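Blocks, trays, and the eternal problem of the white table

11/8/25

Quick one today because I have to be out the door by four and I haven't eaten. But I promised a couple of you I'd write up the block thing, so.
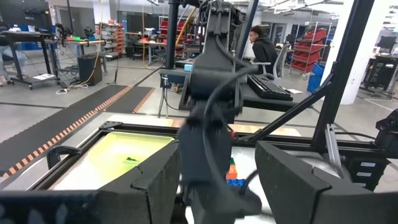
Ok so. The blocks. I have been trying to get a sorting-and-stacking corner to work on one white table since April and I think I finally have a setup I don't hate. Blocks in a stack on one side, a tray on the other, nothing else. That's the whole idea. Took me seven months.

Started with way too much stuff. Danuta Laskowska gave me two shoeboxes of blocks her kids had outgrown and I put ALL of them out, every one, plus a bin, plus little cups, plus a placemat. Terrible. You couldn't find anything. Half of it ended up on the floor by lunch and I was picking green blocks out from under a cabinet for a week.

So now it's a few at a time. Green, orange, blue. I keep the rest in the shoeboxes on the shelf and swap them when I get bored of the colors. I had reds in for a while and they looked great but they were a slightly different size from the other set (different maker I guess, no name on them) and the stack leaned. Every time. Drove me nuts. Reds are retired.

Blue on the bottom, by the way. No reason. I just like it there.

The tray

This is the part people write to me about. I went through four trays.

First one was a baking sheet. Loud. Don't.

Second was a wood one with handles, really pretty, from a shop in Kokdale that does nice kitchen stuff. Too deep. Small things slid into the corners and you had to dig for them with a fingernail. It's holding onions now.

Third one was see-through plastic and on a white table it just dissapeared. You'd think that would look clean. It looked like you'd left some things lying on a table.

Fourth is the pale yellow-green one and it's the keeper. Plastic, rounded corners, light. The color is a bit hospital cafeteria, Halina Piątek told me it looks like pea soup and she's right, but it shows up against the white and dark things show up on it. That's all I need from it. Rounded corners matter more than I thought too -- sharp ones collect crumbs and lint and you can never get the rag in there.

I bought mine from Mazurek, the restaurant supply place, and they only had the one color left in that size. If you go looking, take one of your blocks along. I didn't, the first time, and drove back.

The table

White. I know. It shows everything. Pencil marks, coffee, whatever that gray smudge is that comes off everybody's sleeves. I wipe it down with a damp cloth in the morning and again before I leave and that's mostly enough. For pencil I use a plain white eraser first, THEN the cloth. Other way round just smears it.

But the colors look so much better on it than they did on the brown table. Night and day. Witold Olszewski wanted me to cover it with craft paper and change the paper every week, which is a good idea for someone with more patience than me. I tried it for two weeks. The paper wrinkles, the stack tips, you're back to picking up blocks.

The desk

Separate surface for the desk things. Big rule. Keyboard, paper, mugs, all of that stays at the black desk and does not migrate. It used to migrate. I'd put a sheet of paper down next to the tray "for a second" and by the end of the day there'd be a stapler there and somebody's keys.

I also quit buying desk organizers. Small box for small stuff, done. If it doesn't fit in the box it goes home or goes in the trash. Higinio Ledesma argued with me about this for an entire coffee and then I noticed he'd started doing it too, ha.

Floor

Concrete, light gray, hard as anything. Blocks bounce on it. They go a LOT further than you'd expect, I had one go clear under a workbench and the only reason I found it is that the bench has casters and rolls out. If you're choosing furniture for a room like this get the casters. Get the locking kind. Felicja Makowska has the non locking ones on hers and leans on it about once a day and it takes off.

Sweep before you look for a lost block, not after. Saves doing it twice.

Things I still want to fix

A lid for the shoeboxes, one of them split down the corner and I've got tape on it. Maybe proper bins. I looked at the Pavar ones and they're 19 each, which, for a bin? I need three. Thinking about it.

More small dark green pieces. They're my favorite and I keep losing them, I want a few spares.

A better cloth. Mine is an old t-shirt and it leaves fuzz on the white.

Also somebody asked in the comments how you wash the blocks. Warm water, dish soap, mesh bag, swish them around, lay them on a towel overnight. Not the dishwasher. I did a batch in the dishwasher in April and a few of the orange ones came out cloudy.

Ok I really have to go. Will do the shelf post next week, I've got the measurments written down somewhere. Send me your trays.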